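Recording manual box handling for arm training: what rules do you follow?

palletjack_88
We run a small returns and packing line, and we're putting together a written standard for the people who record handling work before any of it goes to the arm. Right now it's one page and everyone reads it differently. Main points so far: hands stay in view, one box at a time, labels face up, no talking to a coworker during a take. What do the rest of you have in yours? We're on the Tular controller if that matters.

shelf_life
Mine is longer than that and I wish it was shorter. The rules people follow are these:

- Both hands on the box before it leaves the shelf.
- Pick it up once. If you drop it or regrip it, finish the move anyway and mark the take.
- Set it down flat, then let go. No sliding it the last few inches.
- 12 takes, then a break.

The rest is paperwork.

Nundby_ops
I disagree with marking regrips as bad takes. People regrip all day long. If you throw those out, the arm only learns the clean version and has no idea what to do when a corner gives. We keep them in and tag them separately.

shelf_life
I didn't say throw them out. I said mark them. What you do with the mark is up to you.

Nundby_ops
Fair enough. In our place "marked" means deleted, so I read it that way.

dockside_m
What are you all doing about gloves? Our safety lead wants gloves on for anything with cut edges or staples. The people training the arm want bare hands because the hand tracking does better. We've been going back and forth for two weeks.

palletjack_88
Bare hands for plain cartons, gloves for anything strapped or stapled. It's written on the page and the shift lead decides if there's a question.

greytote
Safety wins that one. If the tracking can't deal with gloves, that's a tracking problem. I would not write a standard that asks people to take off gear so a camera has an easier time.

dockside_m
I get that, but the cartons I'm talking about are light parcel boxes. People at those benches never wore gloves before the recording started. It seems odd to add them now.

greytote
Then your risk assessment should say so, and you're covered. Get it in writing and date it. Ours is dated March 8, 2021 and we still go back to it.

tapegun_tia
Labels are where we lose the most takes. Somebody picks up a box with the barcode under their palm and the whole thing is useless for the scan step. Our rule is palms on the sides and thumbs no farther than the top edge. We tell new people to keep the print clear and that's usually enough.

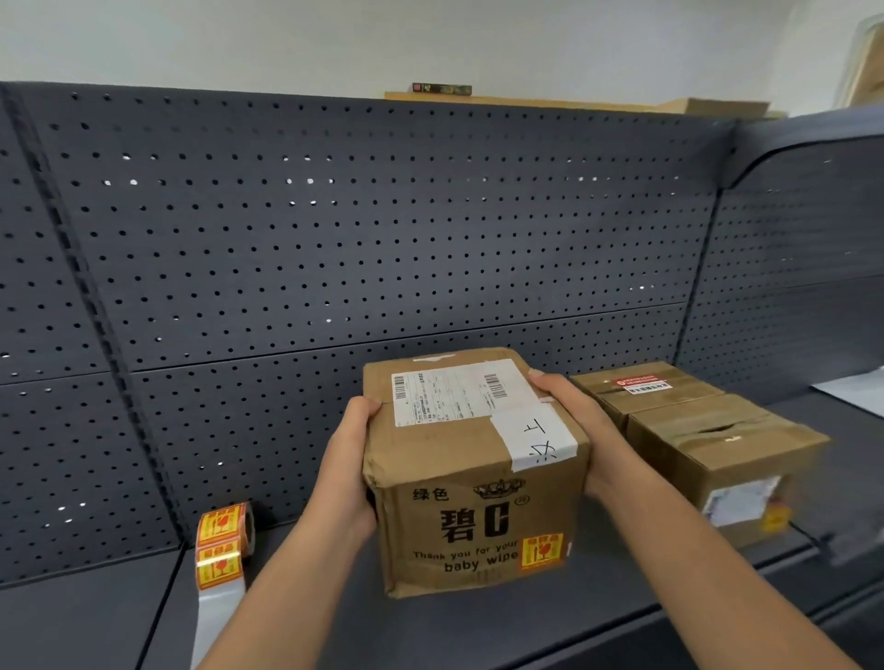

Two-hand hold at the shelf, palms on the sides, both barcodes clear.

palletjack_88
Good, that's close to what I want on our page. Do you ask for the label turned to read straight, or does it not matter?

tapegun_tia
Doesn't matter to us. The one on top there runs sideways and it's fine. Real boxes come in every direction and the scanner doesn't care. I'd leave turning them out of the rules.

Nundby_ops
I'd leave the shelf alone too. We had a lead who cleared everything off before each session, and then the arm had trouble as soon as there was a second box next to the first one. Now the rule is: work the shelf the way it is.

shelf_life
Up to a point. Sticker rolls and loose backing paper go off to the side in ours. I can see a roll near the left arm in that one. Backing paper sticks to sleeves.

tapegun_tia
No sleeves there to stick to. But sure, I can see it on a busier bench. We leave the roll out because it gets used at that station.

greytote
One more for the list: customer names and addresses. We cover or blur anything that can be read before files leave the building. Kiều, the review tool we use, flags them but it misses small print, so a person checks 200 clips a week as well. Put that in your standard even if you think nothing is readable.

palletjack_88
That's a gap in ours. Adding it. I'll also split "marked" into two tags, one for regrips and one for real errors, so we don't have the argument above on our own floor.

dockside_m
We tried two tags with Prelleck and people used them at random until we put a short sheet at each bench. Budget some time for that. I'm still not settled on gloves, but I'm going to ask for the assessment in writing.

palletjack_88
Will do. I'll post the new page when it's been through one full shift — probably later in March.

We use cookies to keep you signed in and to remember your settings. Accept | Manage

Contact the moderators | Forum rules | Copyright the forum and its posters | Back to top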